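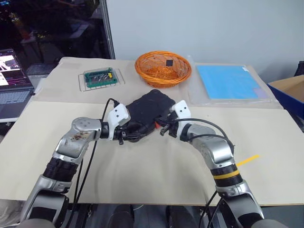
I finally made it to the Fondorov open day! I've been saying I'd go for 2 years, and every March I find some excuse (last year it was the gutters). This time I put it in my phone with three alarms, skipped lunch, and got there a little after one in the afternoon, right behind a school group that had already cleaned out the good cookies.

You get a paper badge and a map that makes no sense, and then you wander. I skipped the talk in the big hall and went straight for the arm demos, which is what I came for. The pair they call Brenari is the one I stayed with the longest. Two arms, one on each side of a plain work table, both reaching in over the same flat black thing. I love that the table was just... stuff. An orange woven basket, a case full of little odds and ends, a bright blue sheet in wrinkly plastic. It looked like my craft table the night before a birthday.

And the arms have clearly been working! I was expecting showroom shiny, and the joints do have that silver gleam, but one of them has brown scuffs just under the elbow and there are cables looping all over the place. A laptop sits open off to the side with the pictures up on it. I kept looking back and forth from the screen to the table like I was at a tennis match.

What got me is how slow it is. Slow and kind of careful, like someone trying to pick up a sleeping cat. A gripper would come in, stop, think about it, back off a little, and come in again. The kid next to me yelled "just grab it!" and I was right there with him. One of the staff told us they had done 900 practice runs on this setup and wanted to hit 1000 before summer. I asked how many of those went well and she laughed and said it depends who's counting, then told me 93 percent on a good afternoon. I did not ask about the bad afternoons.

I also stopped at the Ragnarsson room, where a cart follows you down a hallway. Fun, but the line was long and it followed the guy behind me instead. The Fultar booth had free pens and one very tired-looking conveyor, and I can report that the pens are great.

If you go next year, wear comfy shoes and park on the far side by the loading docks, because the front lot is full by noon. Eat first, too. I ended up having a granola bar from the bottom of my bag for lunch, then went back to the Brenari table for another twenty minutes before they started shutting things down.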